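3. Primeira ligação da placa Kornus

Antes de começar: desligar o disjuntor da cozinha. A placa puxa muito, não usar extensões nem triplas.

1. Tirar a película toda do vidro, cantos incluídos.
2. Confirmar folga de 3 cm atrás – menos que isso e a ventilação não chega.
3. Desimpedir a bancada à volta. Panos, papéis, sacos, tudo longe.
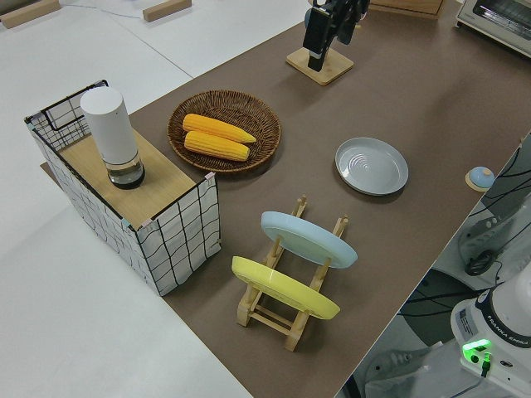 4. Ligar o disjuntor. A placa apita uma vez e o visor mostra 13. Se mostrar outra coisa, ver secção 7.
5. Carregar na tecla do cadeado até a luz apagar.

Nota: o bloqueio volta sozinho ao fim de 60 segundos sem tocar em nada. É normal, não é avaria.

Primeira fervura

6. Panela de fundo magnético, água até meio. Tampa posta.
7. Zona da frente, potência 9. Quando ferver baixar para 6.
8. Meter o que for a cozer. Milho, batata, ovos, tanto faz para o teste.
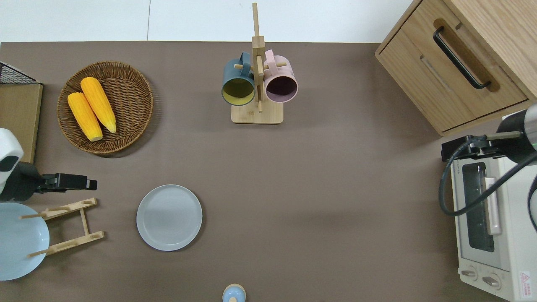 9. Desligar na tecla, não no disjuntor. A ventoinha continua uns minutos – deixar acabar.

CUIDADO: a letra H no visor quer dizer vidro quente. Não limpar enquanto lá estiver.

Atenção: panela vazia em potência máxima estraga a base e pode marcar o vidro. A garantia não cobre.

Cheiro a novo nas primeiras utilizaçoes, abrir a janela e pronto.
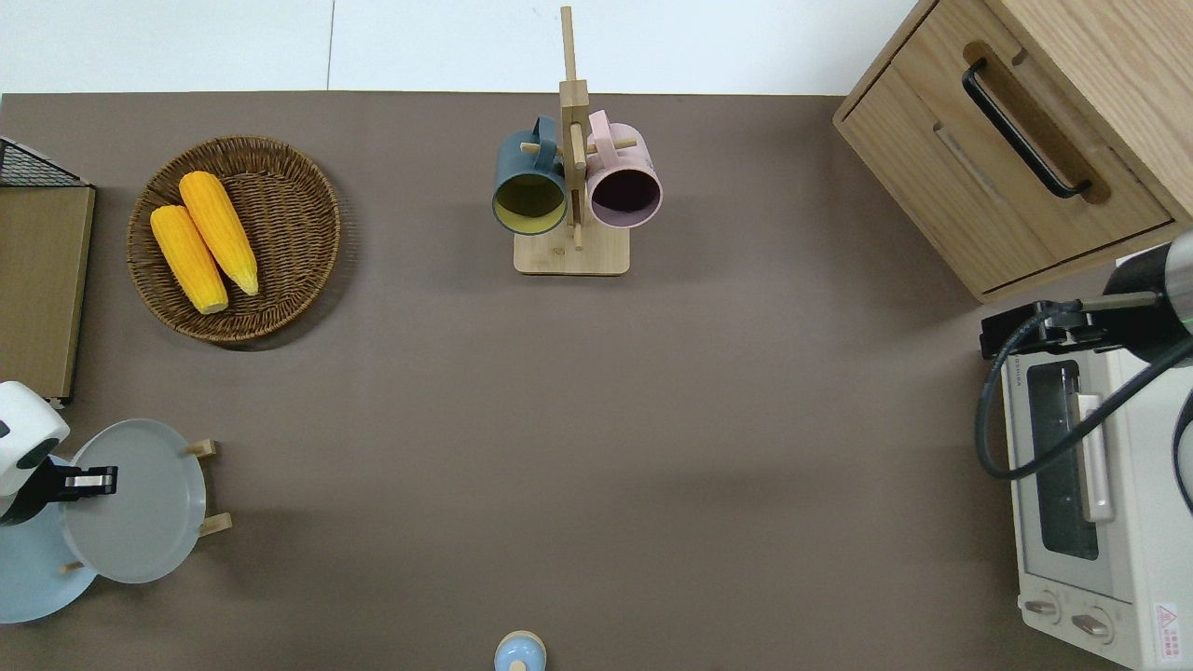 Helge Dahlgren
Assistência técnica, Cescombe

Limpeza diaria

10. Vidro frio, pano húmido, uma gota de detergente. Secar logo.
11. Açúcar entornado: é a excepção, raspar ainda morno com a espátula fornecida. Luva posta.

Não usar palha de aço nem spray de forno. Bloqueio activado sempre que se limpa por cima das teclas, senão ela liga sozinha.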